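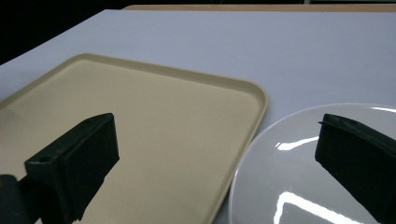 The Rebate That Shrinks on the Way to Your Mailbox

12/05/2024

The mailer that went out across Clarlow in October promised homeowners "up to $699 back." I have learned to distrust the words "up to," and I read the back of the card first.

The full amount goes to households that own their home outright, have lived in it for 19 years, and file a paper form at the county office in Dimthorpe. Everyone else slides down a scale. Renters, who pay the same tax inside their rent, get nothing and are thanked for their patience.

Hazem Bensaid rents out the upper floor of his house in Ashour and lives on the lower one. He expected to do well. His property tax bill went up $1383 after the last reassessment, and the rebate calculator gave him $500 of it back, then took half away for the rented floor. "They raised it with one hand and mailed me a card with the other," he told me. He filed anyway. So would I.
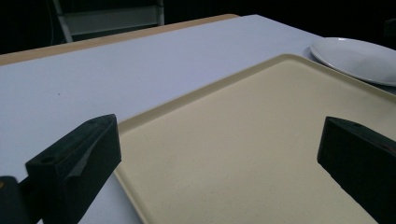

A cream tray and a white plate on a pale tabletop.

Supporters say the plan puts money in the pockets of working families. Maybe it will, for a few of them. But the people most likely to have stayed put that long with no mortgage are the ones who bought when houses were cheap, and plenty of them are doing fine. A young couple in Jerell with a new loan and a baby will see a check that covers a week of groceries.

I asked the county how the rebate would be paid for after the first year. The answer was a paragraph about growth. I asked again and got the same paragraph — this time with a chart. It showed revenue climbing every year, with no source for the numbers.

The rate itself could have been cut for everyone. That would have needed no form, no calculator, and no mailer with a smiling family on the front. It also would have been harder to take back, and the rebate expires the year after the next county election.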